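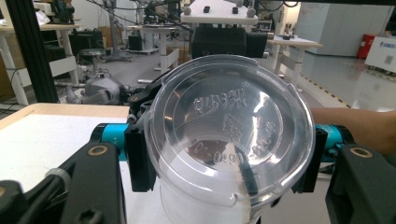 Clear cup with the domed lid

From: Jolene Katene
To: Inia allotments list
Date: 23/04/2025
Re: Re: [Inia] Leggy tomatoes, and is it too early for squash?

Fidelina Puma wrote:

> Hello all, first year on the plots and I'm in a bit of a panic. My
> tomatoes are on the bedroom windowsill and they've gone long and thin
> and lean right over towards the glass. Do I start again? I've also got
> a packet of squash seed that says to sow in April, but my neighbour
> says wait. And has anyone grown a tomato called Guzmán? I was given a
> few seeds in an envelope and can't find a thing about it.
> Fidelina, plot 14

Hi Fidelina, and welcome!

Don't start again, please. Mine look like that every single spring (north-facing kitchen, hopeless) and they come good. Tip them out gently, put them in a deeper pot and bury the stem right up to the first proper leaves. Tomatoes will root all the way along the buried bit, so you end up with a sturdier plant than you'd think. Then give the pot a quarter turn every morning when you put the kettle on. If you can bear to move them to a cooler room that helps too, mine always bolt upwards when the heating's on.

Squash, I'm with your neighbour, sort of. I sow mine in the last week of April, indoors, one seed to a pot, and I don't plant out until the nights have properly warmed up. Last year I got impatient and put 8 out early under fleece and the cold had the lot. The ones I sowed afterwards to replace them caught up in no time, which was annoying.

For covers I use those domed drinks lids, the clear ones, upside down cups as well if they're tall enough. They sit nicely over a small pot and keep the compost damp. Do take them off once the seedlings are up or they go mouldy, I lost a whole tray of basil that way.

Guzmán I do know! Well, I grew something under that name three years ago from the Hanum swap table. Big ribbed red fruit, late, splits if you water it in fits and starts, but lovely in a sandwich. Whether yours is the same thing is anyone's guess with swap seed. I'd grow it up a proper stake and pinch out the side shoots. If it turns out well could you save me some? Mine got blight before I'd kept any.

Oh, and slugs. The bottom end by the water tank is terrible for them and plot 14 is right in the thick of it, sorry. I go round with a torch after supper. Not glamorous, but I've had up to 3 dozen in one go.

I'll be down on Saturday morning if it's dry, come and find me and I'll give you a couple of spare Gridumon squash plants when they're big enough. They're a small green one, good keepers, and I've sown far too many again.

Jolene
plot 3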